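Search this site
Enter keywords
Go

Work, Technology and Organization
Course handout, Unit 4: Automation at the workplace and what it changes for staff
Prepared by the Unit 4 teaching team, July

1. Purpose of this handout

This handout supports the fourth unit of the course. It should be read before the seminar and brought to it. The unit deals with automation as it is met by the people who work beside it: how tasks are divided again, how skill is recognized and paid, and what information staff are entitled to receive. The engineering of the systems is covered only where it affects these matters.

The main case is Notwood, a returns and refurbishing business with 400 employees at its principal site. Notwood receives caps, bags, helmets, and small household goods, inspects them, and prepares them for resale. The work has always depended on handling. An experienced sorter can judge by touch whether a lining has been worn, whether a seam will hold, and whether an item can be packed flat. Very little of this knowledge was ever written down.

2. Background to the case

Notwood first automated its conveyors and labeling. These changes affected the transport of goods between stations and had limited effect on the stations themselves. The second stage, known within the company as the Zositside program, is of a different kind. It concerns the handling tasks, and it relies on demonstrations given by people. Staff carry out ordinary handling work with hand-held grippers in place of their bare hands, and the recorded movements are used in preparing automatic equipment for similar tasks.

Soft goods are a particular difficulty. A rigid box keeps its shape when it is lifted. Fabric folds, sags, and catches, and the same item may present itself differently each time it is picked up. For this reason the program gave early attention to headwear and small bags, which the company had earlier listed as unsuitable for automation.

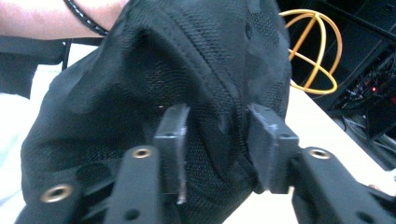 The selection of tasks had consequences for the staff involved. Sorters in the soft goods section had regarded their positions as the most secure on the site, and several had transferred there during the first stage for that reason. The announcement that their section would come first was therefore received with concern. Management had prepared a technical briefing but no statement on staffing, and the statement that followed some weeks later did not fully restore confidence.

Students should note the order of events. The staffing statement, when issued, was favorable: no position in the section was to be removed during the program, and demonstrators were to keep their existing grade. Its late arrival meant that many staff had already formed a view.

3. The demonstrator role

A total of 12 employees were trained as demonstrators in the first period. The role is part-time. A demonstrator spends part of the shift at a demonstration table and the remainder at the usual station.

Three features of the role were raised in interviews and will be discussed in the seminar.

Pace. Handling an item through a gripper is slower than handling it directly. Sorters who were used to a daily target found that a careful, even movement was now preferred to a quick one. Some welcomed this. Others reported that returning to the normal station afterward, with the normal target in force, was tiring. The target was later reduced for shifts that included table work.

Physical demands. The grippers must be held up and guided for the length of a session, and the load on the wrist and forearm differs from that of ordinary sorting. Sessions were limited to 55 minutes, followed by a change of task. The limit was agreed with staff representatives and may not be extended by a line supervisor.

Recognition. Demonstrators were at first described in company documents as "operators." Staff representatives objected that the word suggested the tending of a machine, when the value of the work lay in the judgment of the person doing it. The present title was adopted after that discussion. No pay supplement was attached to it, and the question remains open.

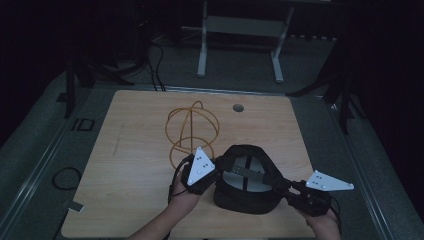 Two-handed tasks deserve separate treatment, as they make the largest claim on a worker's skill. Many goods at Notwood cannot be inspected or turned with one hand, and a worker learns over time how much each hand should give way to the other. In demonstration work the same coordination must be carried out through two tools: a padded black item is held between a gripper in the left hand and a gripper in the right, with its opening facing upward, and each tool carries a white triangular plate marked with black dots. Staff interviewed for the case described such tasks as the point at which they became aware of how much they knew. Several also said that this awareness made them less willing to have the work described as simple.

4. Records and consent

By the end of the first period the program held 1,015 completed demonstrations. The agreement between Notwood and its staff sets out the following terms:

- Recordings are used for the preparation of equipment and for no other purpose.
- Recordings may not be used to assess the speed or conduct of an individual employee.
- An employee may leave the demonstrator role at two weeks' notice without effect on grade.
- Staff representatives may inspect the list of recorded tasks on request.

The agreement does not say whether recordings may be transferred to another company. This became a live matter when Flillar, a logistics firm with similar work, approached Notwood about a shared program. Discussions were continuing when this handout was prepared.

5. Points of comparison

The Tôn case, covered in Unit 3, may be set beside this one. At Tôn the equipment was installed first and the staff were consulted afterward - the reverse of what its own policy required. Notwood consulted earlier but on a narrower range of questions. Students should consider which matters were left outside the consultation in each case, and who decided that they should be.

6. Preparation for the seminar

Read sections 2 and 4 again with the Notwood agreement at hand. Write one page on the following: if a worker's skill contributes to a system that remains in use after the worker has left, what, if anything, does the employer owe in return? Draw on at least one reading from the unit list. Pages should be handed in at the start of the seminar.

Related items
Unit 3 handout: Consultation before and after installation - the Tôn case
Unit 4 reading list
Unit 5 handout: Job titles, grading, and pay
Seminar guidance: Writing the one-page response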